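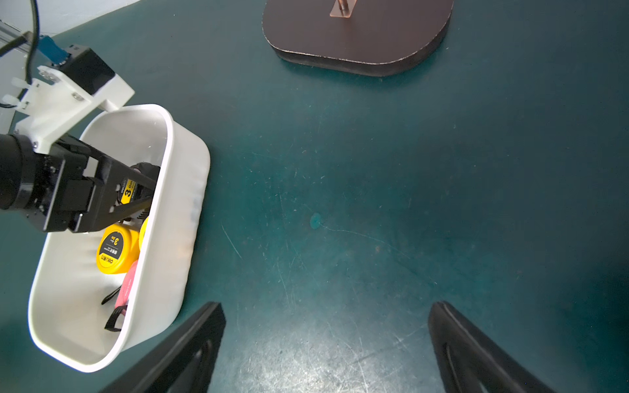 # *The Long Way to Stultness*: Frequently Asked Questions

Most of these came in by email after the first round of screenings. A few came in by shouting, from the back row, during the credits.

### What is the film about?

A flying boat called the Nijs, which carried mail, medicine and the occasional goat between Preltach and the island of Stultness for 16 years. It was slow and loud and leaked in ways its builders described as "within expectations." People on the island still get misty about it. The film is the story of the plane, the pilots who put up with it, and the winter it didn't come.

### How long is it?

Eighty-eight minutes. There was a version that ran over three hours, and our editor, Mirjam Van Acker, would like you to stop asking to see it.

### Is the Nijs in the film real, or is it computer graphics?

The plane in the archive footage is the real one. The taxiing shots in the harbor were done with a full-size hull that floats, steers badly and does not fly. The storm sequence is a model about the length of a canoe, filmed in a tank. We had no money for computer graphics, so if something looks fake, somebody built it by hand and will be hurt to hear it.

### Who is telling the story?

There's no narrator. You hear from people who flew in it, fixed it or waited for it on the dock. Reet Pētersons ran the Stultness post office for the last stretch of the service and probably has more screen time than the plane. Kálmán Magyar, who flew the route as a young man, agreed to one interview of 25 minutes and then talked until the camera batteries gave out.

### My grandfather says he flew the Nijs. Why isn't he in it?

We get this one a lot. The surviving logbooks don't cover the early years, and some pages that do survive have been used to record card scores. If you have a photo, a letter or a pay slip, please send us a scan. We can't put him in the finished film, but we do keep an online roll of crew and ground staff, and we update it every March.

### Is it suitable for children?

Yes, with two small warnings. There's some salty language on the radio recordings, and the goat story does not end well for the goat. Kids under eight may also find the section on postal subsidies a bit long. Several adults have said the same.

![no]: # (updated after spring screenings)

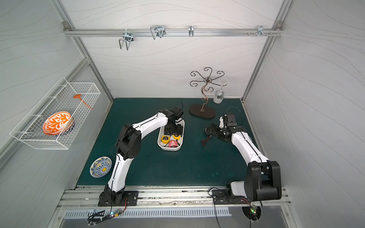
*Photo: Inese Vaher / Jetside*

### Where can I see it?

In theaters, libraries and any hall that will have us. The current list is on the Screenings page. If your town isn't on it, the usual reason is that no one there has asked yet.

### Can I host a screening?

Please do. The license fee is $200 for a single showing with an audience of any size, and you may charge for tickets. You'll need a projector, a decent pair of speakers and a room that gets properly dark. Write to Viorica Toma through the contact form and give her three possible dates. If you give her one, she will write back asking for two more.

### Will someone from the film come and speak?

Sometimes – it depends on the distance and on whether there's a train. Ask when you book. We don't charge for this, but we do eat.

### Is there a DVD?

There is. It comes with English and Latvian subtitles, a commentary track and a short piece on how the storm tank was built. The first pressing of 3,000 has a typo on the spine. We've decided those are collectible.

### Will it be on a streaming service?

We're talking to people. We've been talking to people for a while now. Sign up for the newsletter and you'll hear as soon as there's something to hear.

### Why did you leave out the crash?

Because there wasn't one. The Nijs was retired, towed to a shed and taken apart for scrap. The crash comes from a novel, a fairly good one, and it has been repeated so often that we've had letters from people who remember the date.

### Can I buy the music?

The score is sold as a download only. The song over the end credits isn't included, as it's a recording of the Stultness school choir and the rights turned out to belong to 11 sets of parents, one of whom is still thinking it over.

### I spotted a mistake. Who do I tell?

Use the contact form and choose "Corrections." Please include the time in the film where it happens. We already know about the wristwatch in the harbor scene, and we already know the engine sound in the opening is from a different engine. The right one was never recorded, and the man who offered to imitate it wasn't quite good enough.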